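Category: Water and Drainage > Hard Water > Frequently asked questions

Hard water in the Nistadel supply area

What is hard water?
Water that has passed through chalk or limestone and picked up calcium and magnesium on the way. It is safe to drink. The minerals come out of solution when the water is heated and settle as limescale.

How hard is the water in my street?
Properties fed from the Mutthorpe borehole receive water at 339 mg/l, expressed as calcium carbonate. Properties fed from the Lustisholm reservoir receive water at 111 mg/l. The first figure is classed as very hard, the second as moderately soft. The source is printed on the back of your bill, under the meter reading.

Can my source change?
Yes. During maintenance on the Mutthorpe main, usually in December, some streets are switched to Lustisholm water. Dosing set for hard water will be too high for that period. Notices are posted on the supply page before the change.

How do I convert mg/l to other units?
Divide mg/l of calcium carbonate by 10 for French degrees, by 14.3 for Clarke degrees and by 17.8 for German degrees. Appliance manuals often use German degrees. Check the unit before entering a value in a dishwasher menu.

Do test strips give a reliable result?
They give a band. Dip the strip for the time stated on the packet, shake off the excess and read it in daylight. Strips that have been stored in a damp cupboard read wrongly and should be thrown away. Do not test from a tap fed by a softener unless you are checking the softener.

At what temperature does scale form?
Scale forms slowly in cold water and much faster above 60 degrees. Lowering the thermostat is not a suitable way to control scale in a stored hot water cylinder, where the temperature has to be kept high enough to control legionella.

Does the Pruitt softener need a drain?
Yes. The Pruitt is an ion exchange unit and discharges brine when it regenerates. It needs a drain connection with an air gap, an overflow run to the outside and a bypass valve. The cabinet is 708 mm high with the lid closed. Allow extra height above it for filling with salt.

Can I drink softened water?
Keep one unsoftened tap in the kitchen for drinking and cooking. Softened water contains more sodium and should not be used to make up baby feed. Anyone on a low sodium diet should ask their doctor.

How much detergent should I use?
Follow the hardness table on the packet. Too little in hard water leaves greying on cotton. Too much in soft water leaves residue on fabric and foam in the drum.

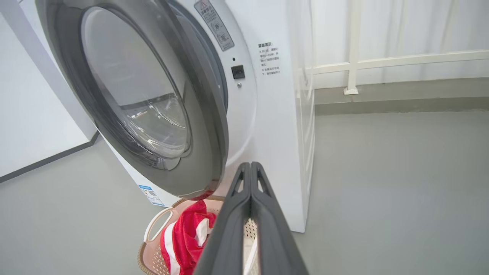 Programmes at 30 degrees deposit little scale on the heater. If most of your washing is done at that temperature, the correct dose matters more than a separate descaler.

Do magnetic conditioners work?
We do not supply them and have no test results for them. They do not remove calcium, so a hardness test will read the same before and after the device.

How do I remove scale from a shower head?
Unscrew it, soak it in citric acid solution and rinse well. Do not soak plated or coated parts overnight. Never mix descaler with bleach.

Last reviewed May 23, 2020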